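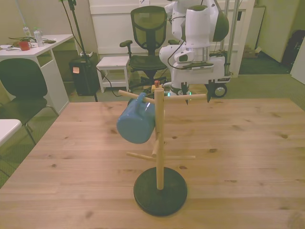
How Does a Robot Know Where to Hang a Mug?

Hi! I'm Leonie, and I write the software that tells a robot arm what to do. My robot is called Grumlow. (Jin-sol picked the name, and I've given up arguing.) Lately I've been working on one of the hardest jobs I've ever given it, and it's something you could probably do with your eyes half closed: hanging mugs on a mug tree.

Try it at home if you have a mug and a hook. Pick up the mug, slide the handle over the hook, let go. Easy, right? Now try to write down every single thing you did, so that somebody who has never seen a mug could copy you. That's my job!

First, the robot has to look

Grumlow has a small black camera on its arm, close to its wrist. A camera picture is really a giant grid of colored dots, and each dot is stored as numbers. The computer doesn't see "mug." It sees numbers, lots and lots of them.

So we use a kind of program that learns from examples. Jin-sol and I showed it 336 pictures of mugs, and in each one we had drawn around the handle by hand. My wrist was sore for days. After all that practice, the program can look at a new picture and make a guess: I think the handle is there. We call this part perception, a fancy word for making sense of what you see.

The pegs are tricky too. The post and pegs on our mug tree are wood, and so is the table. Wood in front of wood! For a while Grumlow kept mixing up a peg with a dark knot in the tabletop, and I spent a whole Thursday fixing that.

Next, it has to make a plan

Once the program has found the handle and the peg, the robot needs a path from one to the other. Think of walking through your bedroom in the dark. You wouldn't just march in a straight line, or you'd bang your shin on the bed.

The planning program tries out paths inside the computer before the real arm moves at all. Would the elbow hit the table? Would the gripper (that's the robot's hand) knock into a mug that's already hanging up? If the answer is yes, it throws that path away and tries another one. On one very fussy mug it threw away 166 paths before it found one it liked, and I still had time to sip my tea.

Then it has to move, and keep checking

The last part is called control. It's the piece of software that tells each joint how far to turn and how fast. It checks where the arm has gotten to 100 times every second, and if the arm has drifted a tiny bit, it nudges it back. You do this as well when you carry a full glass of water across a room. You keep making little fixes without thinking about them.

What happens when it goes wrong?

Oh, plenty goes wrong! Sometimes the handle bumps the end of the peg and won't slide on. My first program just kept pushing, which is a great way to tip over a mug tree. Now there's a rule: if you feel a push back, stop, move back 2 centimeters, and look again.

Something for you to try

Ask a friend to be the robot. They can only do exactly what you say, and they aren't allowed to guess. Use a plastic cup with a handle, and get them to hang it on a hook using only words like "left," "up," "turn" and "open your hand." When I played this with my friend Callum, he hung the cup on my thumb. My instructions did say to!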